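Home Blog Projects About Search this site...

Teaching by hand, day whatever

July 24, 2020

So I've hit 83 demos on the toy bin task, and my wrist is not speaking to me! You hold the gripper, reach in, squeeze, lift, put the thing down, and do it all over again (Belmiro wants 1000, bless him). The plush toys are a breeze. The sparkly tinsel ball is my enemy, because it's all snagged up with some black stringy thing and I never know which one I'm grabbing.
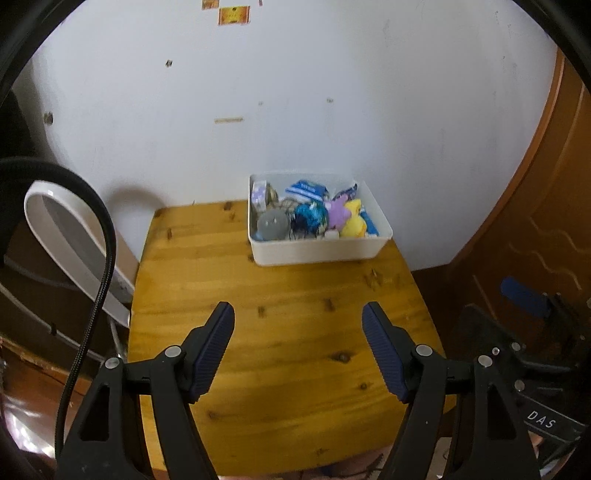 What's next

More wrappers, slower approaches, then we train on whatever I've got. Tips welcome!

Share 52 Leave a comment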